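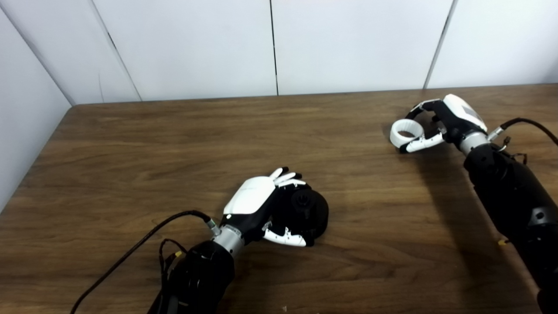
The brown table, up against the white panels

Hi, and welcome to Clarisard! If you've landed on this page you probably want to know who's behind the tables, so I'll try to keep it short (I'm not great at short).

I started the shop in Kustavville, in a rented bay on Benítez Street that had one working outlet and a floor that sloped toward the drain. The first thing I sold was a desk for a neighbor's den. I undercharged for it, she told her sister, and the sister wanted a dining table, and that's pretty much how we got going. There are 5 of us now, and the floor is level!

What we make is work surfaces. Tables, benches, desks, the odd counter. I love a brown top with plenty of streak in it, the kind where the grain runs long and you get dark lines next to light ones. People ask me for perfectly even color all the time and I'll do it, sure, but I'll probably try to talk you into the streaky one first. It hides pencil marks and coffee rings so much better, and it looks good in a plain room.

Which brings me to walls. A few years in, customers kept asking what to put behind a table, so we added flat white panels under the name Vemton. They go up side by side with a thin dark seam between them, and you can run them around a corner if you want your table tucked in on two sides. I have them at home behind my own desk and I wipe them down with a damp rag and dish soap. Done.

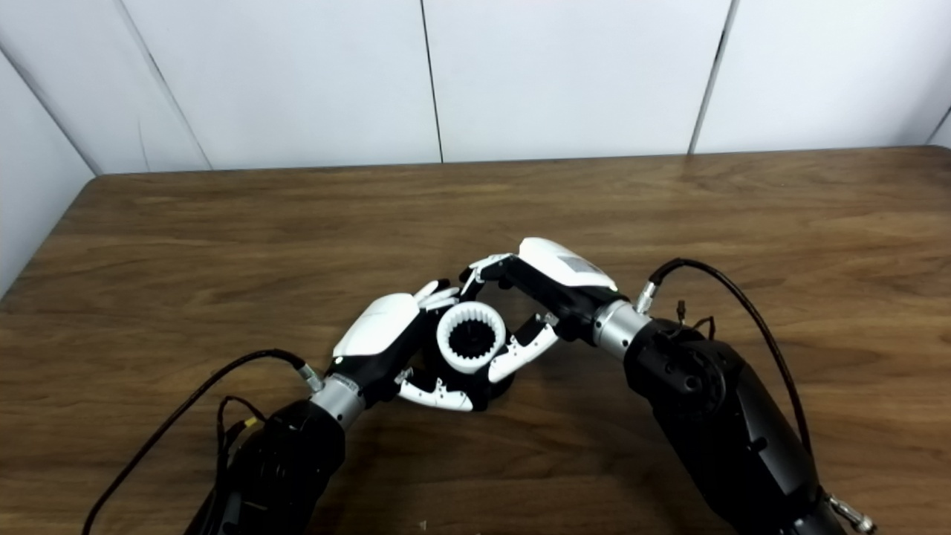
Warm brown grain with white panels behind and to the left

Last year we sent out 506 tables, mostly to workshops, classrooms and labs, plus a good number of kitchens. Our smallest top starts at 49 inches long. We'll go a lot bigger, but please measure your doorway before you call me (and the stairs, and that turn at the top of the stairs).

The showroom is open mornings until noon, and afternoons if you ring ahead. Bring a photo of your room, bring the kids, lean on things, put your elbows on everything. We close for two weeks in October to clean out the saws and go fishing, so if you write then, you'll hear from me when I'm back.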